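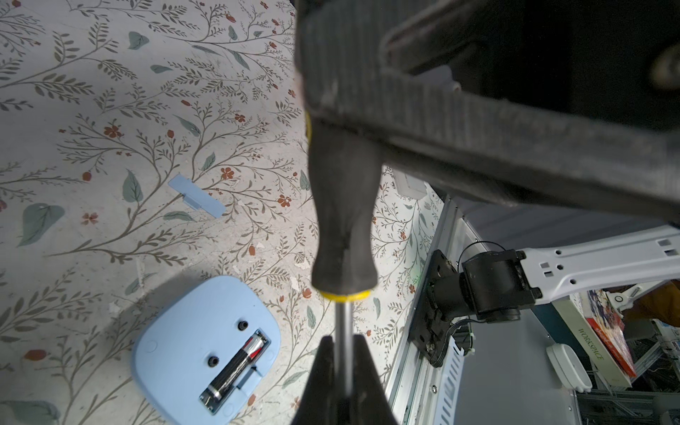
By the Flostthorpe Food Desk | 4/20/23 | Startups, Snacks

Quick one this week, we're on deadline for the spring issue.

Pikow, the savory granola people, are finally in grocery stores. Not everywhere. 412 stores to start, mostly the smaller chains, with a second batch promised if the first few months go ok. Three flavors: tomato and fennel seed, miso sesame, plain salted oat. The chili one got dropped in February. Shame, it was the best of the lot.

If you missed the backstory: started at a weekend market stall, two card tables and a borrowed oven. The idea was something crunchy to throw on soup. People kept eating it out of the bag instead, so the bags got smaller and the soup came off the label. Sales went up after that. Make of it what you will.

Money side. The company raised a small round from Malhotra, the same fund that backed the Jerer cold tea line a while back. No figure given, we asked twice. What they did tell us is that the online shop had 1586 repeat customers before the grocery deal was signed, and that the buyer cared more about that number than about anything in the pitch deck. Worth remembering if your putting a deck together right now.

Packaging is new too. Resealable pouch, paper feel on the outside, bigger type. The old kraft bag looked nice but went stale fast once opened, and there were complaints. Lots of them, apparently. The new pouch costs more per unit and the price on shelf hasnt moved, so somebody is eating that difference for now.

Taste notes, very short: miso sesame is great on eggs. Tomato a bit dusty. Salted oat fine, kind of forgettable, will probably outsell both.

Next up is a single-serve size for coffee shops and a trial with one of the meal kit outfits, name still under wraps. Jerer went the coffee shop route first and groceries second, so it'll be intersting to see which order works better.

Samples are going out to subscribers on the trade list. Reply to this email with a mailing address if you want in. More on the cold tea people in the next issue, plus the oat shortage piece we keep pushing back.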